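Put the noise meters where people sleep

07/08/2025
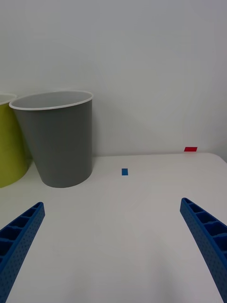 The city of Wako is proud of its noise map, and it should be. Residents of 60 streets hung small meters on their balconies, and the readings went online for anyone to check. My complaint is with what happened next, and that was very little.

The map shows that the worst nights are along the Emport freight line, where trucks idle until the warehouses open. People living there have said so for years. They filed 667 complaints before the first meter went up and 703 in the year after. The city answered most of them with a form letter.

I don't think more data will fix this. The meters were handed out to whoever signed up, so the leafy streets near Ollow Park have plenty and the apartment blocks by the depot have a handful. A fair map would start at the depot – with meters at bedroom windows, running all night.

Then the city should commit to a limit. If a street goes over it for a month, delivery hours get cut. Drivers and shops would have until next June to adjust.

The petition on this has 2781 signatures. The council has agreed to "note" it. I would rather it set a date for a vote, and I plan to keep asking for one.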